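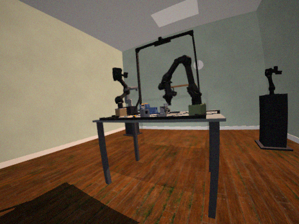 Two arms, one table, a few small blocks. Simulated.

My sister-in-law asked me at Easter lunch when she could buy something to put the dishes away. I said not soon, and she said I'd told her the same thing the year before. I've spent a fair few evenings since reading up on it and playing with simulators at home, so this is the longer answer.

I spent six years on the packing line at Driltorton before I moved into the office. Machines already did plenty there. The carton erector never had a sick day that a squirt of air wouldn't fix, and the palletiser was faster than any of us. What stayed with people was the odd stuff: mixed returns, crushed boxes, a label stuck on crooked, a bag of fittings that had split in the bin. Those jobs are still done by hand there.

A kitchen is nearly all odd stuff. The cups don't match, the cutlery drawer sticks and someone has left a tea towel over the rack. A robot arm bolted to a table can be very good at picking up a block it knows about. Ask it to pick up a wet colander from under a frying pan and you have a different job.

Simulation helps with part of this. You can run the same pick over and over without wearing out a motor or chipping a plate. I left one going overnight in October and had 2,886 attempts logged by breakfast, on a home computer that also does my tax. The attempts got better as the night went on. Then I changed the friction setting on the blocks and most of the improvement went away. I've since learned to vary the friction from the start, along with the lighting and the starting positions, and the results hold up better.

I asked Eun-ji Cheon about it. She used to program the welding cells at Zalldale and now does maintenance contracts. Her view is that two arms are worth the trouble for anything where one hand has to hold and the other has to work, such as opening a jar or folding a shirt, but that you pay for it in setup time. She also said that any demonstration video should be watched for cuts and for how fast it's been sped up. I now check for both.

My own guess, for what it's worth: sorting parts into trays on a shop floor, yes, already, if the parts are known. Folding towels, slowly. Loading a dishwasher in a kitchen the machine has never seen before, I wouldn't put money on it. Cleaning behind the toilet, no.

Next I want to try stacking with one arm holding the bottom block steady. If the numbers are any good I'll post them, and if they aren't I'll probably post them anyway.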